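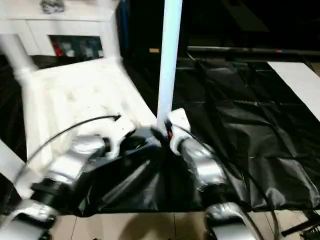 The long, slow joy of a country piano

My town's hall has had a piano in it since 1854, or so the brass plate claims. The present one is a Ladefoged upright, walnut, with two chipped keys and a bass that rumbles like a truck on gravel. I adore it.

Country pianos lead hard lives. They get dragged to weddings, leaned on at wakes and left beside the heater all winter. Ours drops nearly a quarter tone by October, and the tuner drives 90 kilometres from Dravness to haul it back up again. She stays for lunch, plays something enormous and goes home. 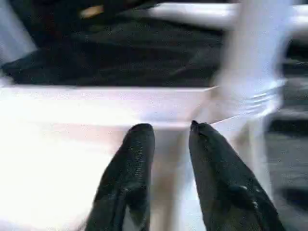
Two dark fingertips, close up.

I spent 9 days on the road hearing others like it. Grernico has a beauty in the old butter factory – a Voken grand with a lid so faded it's gone the colour of tea! Three kids were thumping out a duet when I walked in, and they went right on thumping.

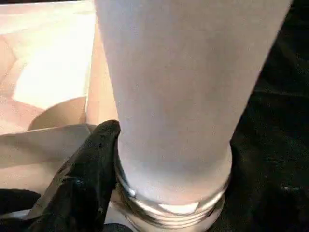

Pale and smooth, narrowing to a rounded end.

Dravness was different again. The piano there lives in the pub, and there's a sing-along every month that runs until around midnight. Half the songs I'd never heard. By the second chorus I was bellowing along with everyone else, and my voice was gone for the drive home. 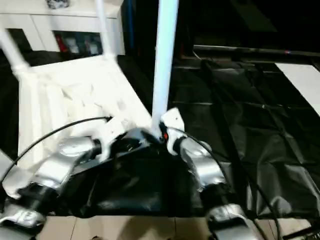 What I loved most was how each town swore its own piano was the best for miles. They'd tell you about the sticky pedal with real pride, then sit you down and make you play. I only know one waltz, and I played it in every hall that would have me.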